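4.2 Tabletop rearrangement with the Lerkau kit

The second part of the evaluation concerned the Lerkau kit, a single-arm manipulation package sold by Kasten for teaching and small research laboratories. The kit was set up at the Puvgate site in September and used as delivered, with the vendor's parallel gripper and the standard control software. Small household and office items were placed on a green cloth, and the arm was given short instructions naming one object and a target area.

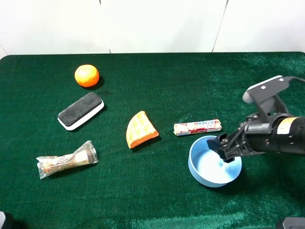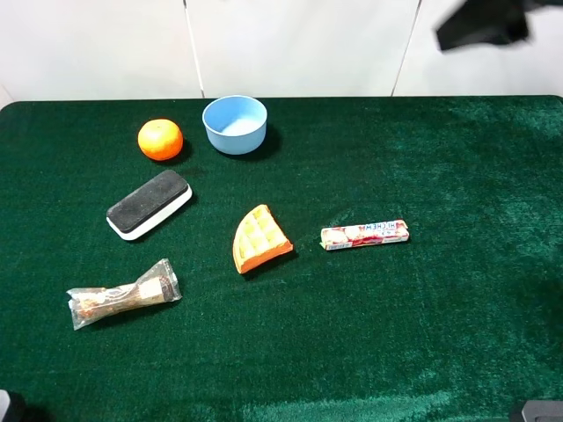 Figure 11. Lerkau trials at Puvgate. First image: gripper at the light blue bowl. Second image: the bowl near the back edge of the table, with the arm at upper right.

The object set was chosen to vary in shape, stiffness and surface. The citrus fruit can roll when touched off center. The whiteboard eraser is easy to grasp across its short side but was often approached at the wrong angle when it lay diagonally. The item in clear wrapping proved the hardest to locate, and the software tended to place the grasp point on the wrapper instead of on the contents. The bowl calls for a different strategy from the rest, as the fingers must close on its rim.

The green cloth was kept for all trials. Its nap changes in brightness from place to place, and Pfeiffer had expected this to disturb the segmentation step. No such effect was found in the logs, although the vendor's manual recommends a matte surface.

Two operators, Helmut Pfeiffer and Raimo Mäkelä, reset the table between trials and scored each attempt separately. Differences in scoring were settled by reviewing the recordings. The full log holds 3000 attempts and is stored with the Lindum baseline data described in Section 2.

In daily use the kit was simple to run. Calibration could be repeated from the main menu, and error messages were clear in most cases. Two weaknesses should be noted by prospective buyers — the gripper force can be set only in coarse steps, and the software does not resume a session after an emergency stop. Kasten supplied an update for the second problem after our trials had closed, and it has not been tested here.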